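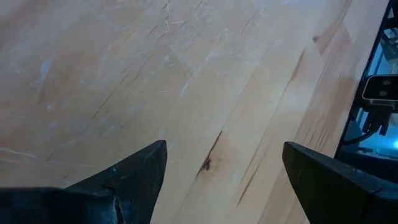
*Pale butcher-block worktop with a small dark knot in the grain.*

# Setting fruit and cream with agar powder

Agar is a gelling agent made from red seaweed. It has no flavour to speak of, it suits vegetarians and vegans, and it sets at room temperature, so you can have a firm jelly on the bench before it ever goes near the fridge. It behaves differently from gelatine in a few ways that catch people out the first time. This page covers a basic fruit jelly, a creamy version, and what to do when a batch goes wrong.

The amounts are for agar **powder**. Flakes and strips weigh and measure differently, and there's a note on those further down.

## What you need

- 500 ml fruit juice or strained fruit purée
- 1 level teaspoon agar powder
- 30 g sugar, or to taste
- A medium saucepan
- A whisk and a rubber spatula
- A mould, loaf tin or several small glasses

We use Fornora agar powder for most of our testing. Strength varies from one brand to the next, so if yours comes with its own directions, start with those and adjust from there. The Badawi brand sold in the small blue tub sets a bit harder in our kitchen and we cut it back to a scant teaspoon.

## Basic fruit jelly

1. Pour the cold juice into the saucepan. Sprinkle the agar over the surface and whisk it in. Leave it for five minutes to hydrate.
2. Put the pan over medium heat and bring it to a gentle boil, whisking often. Scrape the corners of the pan with the spatula.
3. Once it boils, turn it down and simmer for two to three minutes. Agar has to be properly boiled to dissolve. Warming it through will leave you with grainy liquid and no set.
4. Add the sugar and stir until it has dissolved.
5. Check that the agar has melted. Dip a clean metal spoon in and look at the back of it. If you can see specks, simmer for another minute and check again.
6. Take the pan off the heat and pour the mixture into the mould straight away. It starts to gel at somewhere between 35 and 40°C, and a half-set mixture pours in lumps.
7. Leave it on the bench until firm, then cover and chill for at least an hour before turning it out.

To unmould, run a thin knife around the edge, put a plate on top and flip. Agar jelly doesn't cling the way gelatine does and you shouldn't need to dip the mould in hot water.

## Creamy version

Fat softens the set slightly and gives a texture closer to panna cotta, though it will still be cleaner and shorter on the tongue.

- 300 ml full cream milk or soy milk
- 200 ml cream or coconut cream
- ¾ teaspoon agar powder
- 2 tablespoons sugar
- ½ teaspoon vanilla extract

Whisk the agar into the cold milk and leave it for five minutes. Bring to a boil, then simmer for three minutes, stirring the whole time so the milk doesn't catch on the bottom. Stir in the sugar. Warm the cream separately until it steams and add it to the pan. If you pour it in fridge-cold, the agar will start setting in strings as it hits. Add the vanilla last, off the heat, and pour into glasses.

## Sour fruit and other difficult ones

Strong acid weakens agar, especially when the two are boiled together. For lemon, lime, passionfruit or rhubarb:

- Dissolve the agar in plain water first, using about half your total liquid.
- Have the juice at room temperature or slightly warm.
- Stir the juice in after the pan comes off the heat.
- Use an extra quarter teaspoon of agar per 500 ml.

Fresh pineapple, kiwifruit and papaya are fine. They stop gelatine from setting because of an enzyme that breaks down protein, and agar isn't a protein.

Chocolate and very thick purées such as mango need thinning. If the mixture is already thick before you heat it, the agar can't hydrate evenly. Boil the agar with a cup of water and then beat the purée through it.

## Flakes and strips

One teaspoon of powder is roughly equal to one tablespoon of flakes. Flakes need a longer soak, at least 15 minutes, and up to ten minutes of simmering.

Strips should be torn up, soaked in cold water for 30 minutes and squeezed out before they go in the pan. They're harder to measure by spoon, so weigh them. We use 7 g of strips for a litre of firm jelly. Strain the liquid through a sieve before pouring, as there is nearly always a bit left that won't melt.

## Fixing a batch

**It didn't set.** Tip it back into the pan, whisk a quarter teaspoon of agar into a few spoonfuls of cold water, add that, and boil again for two minutes. Agar can be remelted more than once with little harm. Don't do this with the lemon version, which will get weaker each time.

**It's rubbery.** Too much agar. Chop the jelly, melt it with a splash more juice, boil and reset.

**It's weeping.** A little liquid around the edge after a day is normal. If there's a lot, the gel was probably stirred while it was setting. Half a teaspoon of locust bean gum or a spoonful of cornflour boiled in with the agar will help hold the water.

**It's cloudy.** Usually undissolved powder or foam. Skim the top before pouring.

To test a mixture before you commit, put a teaspoonful on a cold saucer and leave it for a minute or two. It should wrinkle and then cut cleanly.

## Storing

Keep set jelly covered in the fridge and eat it within three days. Don't freeze it. The gel breaks down and you end up with a spongy mass sitting in water.

Dry powder keeps for a long time in a sealed jar, away from the stove. We keep ours in a Jonwood clip-top jar with the date written on the lid. If the powder has clumped from steam, sift it before measuring.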